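Damilola Haruna
1/ So Plalville is going to two-bin sorting in July and I've now read the whole proposal, including the appendix, which I suspect puts me in a small club. Thread. I'm not against recycling. I'm against being told something is "proven" by a slide.

2/ The pitch: every household sorts into two colors and contamination goes way down. The evidence: Fernlow did it and contamination went way down. OK. How did Fernlow measure it?

3/ They opened bags from 309 homes. Those homes had signed up for the pilot. People who sign up for a recycling pilot are people who already rinse their yogurt cups. I would like to see the numbers for the guy on my block who puts a car battery in with the newspapers. 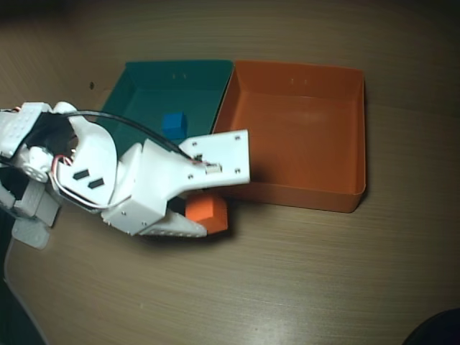 Also the "before" count was done the week after New Year's. If you want your trash to look terrible, that's the week to pick.

4/ I asked about this at the public meeting. Krishnamoorthy Chacko from the sanitation office was polite and said the timing was "a scheduling matter." I believe him! It still wrecks the comparison.

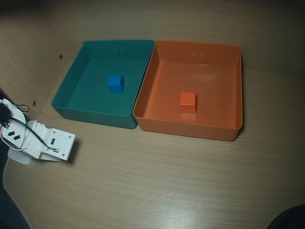
5/ Color. The proposal spends four pages on color. Apparently people sort better when the color "means something." Means something to who? My mother had one system her whole life and it was a paper bag under the sink.

6/ Then there's the app. Cukik will "remind and reward" us. Reward with what? I looked for it and found points. I looked for what the points do and found a page that says more soon. It has said that since the spring.

7/ Someone is going to reply that Paiva has done this for years and loves it. I called a friend there, Deolinda Cardoso. Her words: "It's fine. You get used to it. I still don't know where the pizza box goes."

8/ "It's fine" would be a perfectly good slogan and I'd trust it more than what's on the flyer.
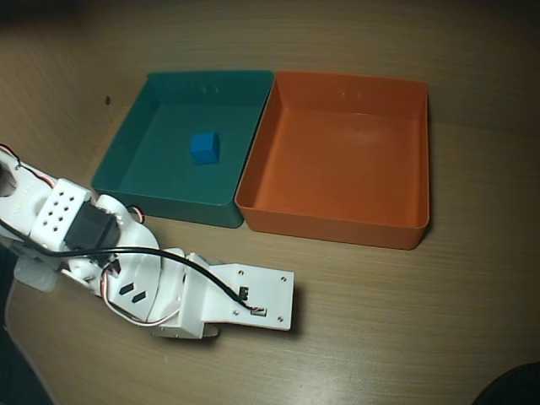
Photo: Tamunoemi Tijani

9/ What bugs me is the money part. Savings are supposed to come from cleaner material selling for more. The proposal uses one price, from one good month, and runs it out over the entire contract. Nobody prices anything that way unless they've already decided.

10/ For the history people: yes, the town had a sorting rule back in 1895, ashes in one barrel and kitchen scraps in the other. The old council minutes are full of complaints that everyone dumped it all in one. I'm just leaving that there.

11/ What I'd want before voting yes: check bags from streets picked at random, same month both years, and publish the raw counts. That's 3 things and none of them are expensive.

12/ Tamunoemi Ogunleye asks if I'd sort anyway. Sure. I sort now. My question is whether the plan does what it says, and so far I've got volunteers, a holiday week and one good month.

13/ Comments are open until 4 p.m. on the last day of the month, and the form is on the town site under "Other." If anybody finds where the pizza box goes, tell me, I'll pass it on to Deolinda.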